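Workshop Tips: Teaching a Gripper by Hand Without Losing Your Afternoon

Updated 2022-05-02

The hand-held gripper is a humbling tool. You have been picking things up since before you could talk, and now you will spend an hour learning to do it with two jaws and no fingertips, so that a robot can copy you later. These tips come out of the Plorkeck sessions, where we recorded 500 passes at putting snacks in a tray and threw out more of them than I care to admit.

Slow down, then stop slowing down

Beginners move like they are defusing something. The robot will copy that too. Go at the speed you would use to hand a full cup of coffee to somebody you like. If a pass takes twice as long as the one before it, mark it and do it over.

Close, wait, lift

Close the jaws, count one beat, then lift. People who squeeze and lift in the same motion get recordings where it's hard to say when the grasp happened, and the arm at the other end learns to lift a little early. It will then lift nothing, with great confidence, all day.

Grab wrappers by the seam

Crinkly packets slide out if you pinch the fat middle. Take the crimped end or the long back seam. Pouches that stand up can be taken from the top, jaws straight down. Flat ones need a tilt, one jaw sliding under. Do not flick them upright with your free hand. Your free hand is not in the robot's budget.

Keep the finger pads clean

Snack grease gets on the pads and then everything skates. Wipe with a barely damp cloth and let them dry before you start again. Check the screws while you're down there. A loose jaw makes every grasp look slightly drunk.

Practice on a soft surface

A workbench flatters you. Nothing sinks, nothing leans. Put the same tray on a mattress and each push moves the tray as well as the packet. Houses are full of soft surfaces, so record there early, before the robot gets the idea that the world is made of plywood. Smooth the covers between passes or the tray will creep toward the pillow.

Mix tall things with low things

Put one tall item next to the tray and leave it there for a whole batch, then move it for the next. You want the approach path to change. With an electric kettle, use an empty one, unplugged and off its cord. I shouldn't have to write that down, but I have met us.

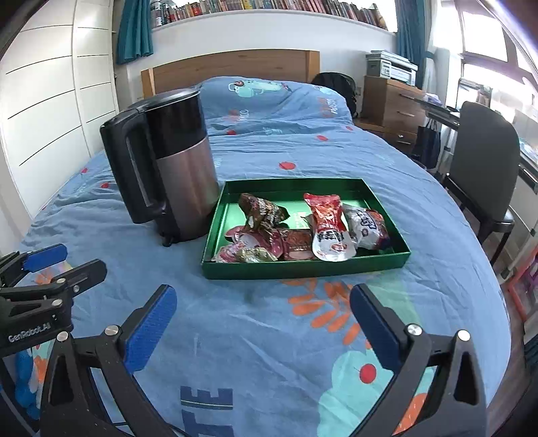 Kettle and snack tray on the duvet, with six packets in the lid.

Change the order

If the brown packet always goes in first, the robot will wait for the brown packet. Shuffle. We keep 17 start layouts on index cards and draw one before each batch. Making it up on the spot sounds more random, but your hands have favorites.

Driving the arm from across the room

Remote control is a different animal. You lose your sense of depth, and there's a short lag you will swear isn't there. Move, let go, look, move again. Set the arm so its home position is well clear of the bed or table, and name the home position something obvious. Ours was called Skakent for a month and two people sent the arm there by accident.

Label before lunch

Write down which passes were bad while you still remember why. "Weird one near the end" meant something at 11 and nothing at 2. Nolard's log sheet has a column for drops and one for bumps, and I've added a third for sneezes.

Eat the packets last. Replacements never crinkle quite the same way.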